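Keep the Mending Table
By Wilma Vermeulen
August 19, 2018

The library board wants to drop the mending table in November. The reason given is cost. The table runs $475 a year, most of it thread, needles and machine oil, and the board says a town our size can buy its clothes new like everyone else.

I think that is a poor reason. We have 3017 people here and one store that sells clothing, out past the highway. If the zipper goes on a child's winter coat, the choice is a drive and a new coat, or an evening with someone who knows how to put in a zipper. Plenty of families can't do the first one every year.
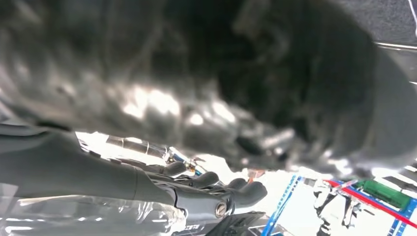 The other argument I hear is that people can learn this from videos at home. Some can. I tried to learn darning that way and ruined 4 pairs of socks before a woman at the table moved my thumb and fixed the problem. A video can't see what your hands are doing.

I would accept changes. Cut the hours from 6 a week to 4. Ask for a dollar at the door – most of us would pay it. Move the table to the back hall if the front room is needed for the computers.

What I won't accept is calling it a hobby. Schools here stopped teaching sewing years ago, and the tailor's shop on Postma Street closed after that. The library is the last place in town where a person can walk in with a torn sleeve and get help. The board votes next month and takes written comments until then. I have sent mine.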